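Flanach Match Server Downtime Log

Data card, version 2

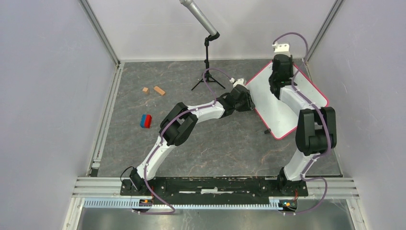
Two robot arms over a dark gray, stone-patterned work surface.

Summary

The Flanach Match Server Downtime Log records planned and unplanned interruptions to the online game Skunbridge. It covers 58 maintenance windows, with the start and end of each window, the patch that was applied, and the text of the notice shown to players. The log is intended for study of how game operators announce downtime and how long players wait before service returns.

Contents

notices.csv - one row per notice, in the order of publication
windows.csv - one row per maintenance window
patches.csv - patch names and the known issues listed with each
regions.txt - the 12 server regions and their short codes

Fields in windows.csv

window_id: text, unique
region: short code, as listed in regions.txt
announced_start, announced_end: UTC, to the minute
actual_start, actual_end: UTC, to the minute
type: planned, emergency or rollback
patch: name of the patch, or blank if none was applied

Collection

Notices were copied from the public status page of the game. Server state was checked every 60 seconds by a script that attempted a login with a test account. A window is treated as open when two checks in a row fail, and as closed when two checks in a row succeed. Login queues are not counted as downtime.

Notices published in languages other than English are kept in the original wording. Translations were prepared by the Drodska office and are stored in a separate column.

Known limitations

The checking script was offline for part of May. Windows from that period carry announced times only, and the actual times are blank. Emergency windows shorter than two minutes may be missing. Console and PC players were not tested separately - a fault limited to one platform will not appear in the log.

License and access

The log may be used for research and teaching. Redistribution of the notice text requires written permission. Requests should be sent to the data steward, Tove Bergmann, at the Vigfúsdóttir Archive of Online Games.

Change history

Version 2, 02/07/2022: rollback added as a window type; region codes corrected in windows.csv.
Version 1: first release.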